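Forum Bâti & Confort > Sols > Parquets et revêtements bois
Sujet : Parquet en bâtons posé en diagonale, grincement localisé devant un bureau

lambourde61
Bonjour. Pièce de bureau au premier étage, parquet clair collé en plein sur chape anhydrite, motif bâtons rompus orienté en diagonale. Pose faite il y a deux hivers, colle Kelmendi. Grincement net sur une bande de 60 cm devant le bureau, apparu en février. Rien ailleurs. Photos de la pièce :
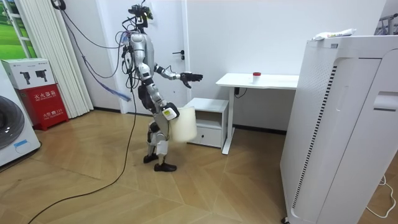
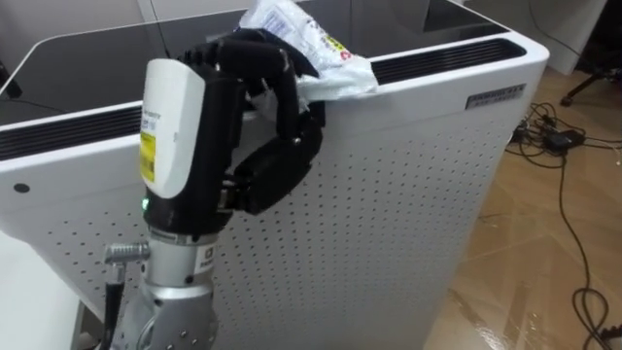
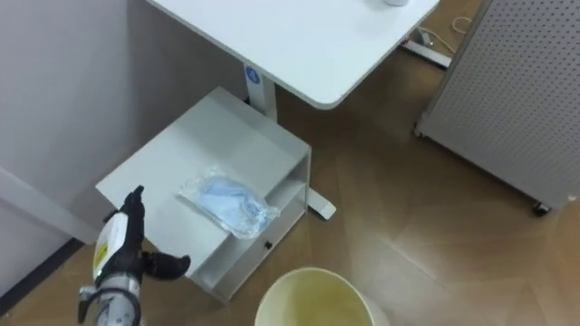
Le sol en diagonale sur la première, le bureau et son piètement sur la dernière.

Questions : décollement ponctuel ou défaut de chape ? Injection possible sans dépose ?

hygro_nord
Hygrométrie de la pièce en hiver ? Sans cette valeur on ne peut rien dire. Essence et largeur des lames également.

lambourde61
Chêne, lames de 90 mm, 14 mm d'épaisseur. Je n'ai pas de relevé continu. Hygromètre Marnura posé sur l'étagère, il descendait sous 35 % en février.

ragréeur
35 %, c'est trop sec pour du chêne collé. Retrait, contrainte sur le cordon, décollement. Classique. Sondez au maillet caoutchouc lame par lame et marquez au ruban de masquage tout ce qui sonne creux.

hygro_nord
Pas d'accord avec la conclusion. Si le retrait était seul en cause, vous auriez des joints ouverts sur toute la surface, pas un bruit sur une seule bande. Je regarderais d'abord la chape : laitance non poncée, primaire absent ou mal dosé. L'anhydrite ne pardonne pas sur ce point.

ragréeur
Un défaut de primaire sur toute la pièce ne donnerait pas une bande de 60 cm non plus. L'argument vaut dans les deux sens.

trame_brute
Et la charge ? Un caisson métallique chargé de papier, un piètement de bureau, un fauteuil à roulettes qui passe toujours au même endroit. J'ai eu le même cas sur le chantier Jidside, dans 61 m² de bureaux : les lames creuses étaient toutes dans la zone de roulement. Roulettes dures de type H sur parquet, à remplacer par des roulettes souples de type W.

lambourde61
Sondage fait. Sept lames sonnent creux, toutes contiguës, à l'aplomb du bruit. Le fauteuil a bien des roulettes dures.

hygro_nord
Alors injection. Perçage de 2 mm dans le joint — jamais en pleine lame —, aspiration, résine polyuréthane fluide sans eau, lestage 24 h. Pas de colle vinylique, l'eau fera gonfler le chêne et attaquera l'anhydrite.

ragréeur
D'accord pour l'injection, pas pour le moment. Attendez août ou septembre, quand le bois aura repris son humidité. Si vous collez des lames rétractées, elles pousseront en été.

trame_brute
Sept lames, la poussée est négligeable s'il y a du jeu en périphérie. Vérifiez sous la plinthe.

lambourde61
8 mm sous la plinthe côté fenêtre. Devis reçu de Brusedthorpe : 269 euros pour l'injection, déplacement compris. Le kit seul est à 113 euros.

ragréeur
Prenez le kit. Sauf si la pose est encore couverte, auquel cas ne touchez à rien avant d'avoir écrit au poseur.

hygro_nord
Et un humidificateur réglé à 45 %, sinon vous recommencez l'hiver prochain.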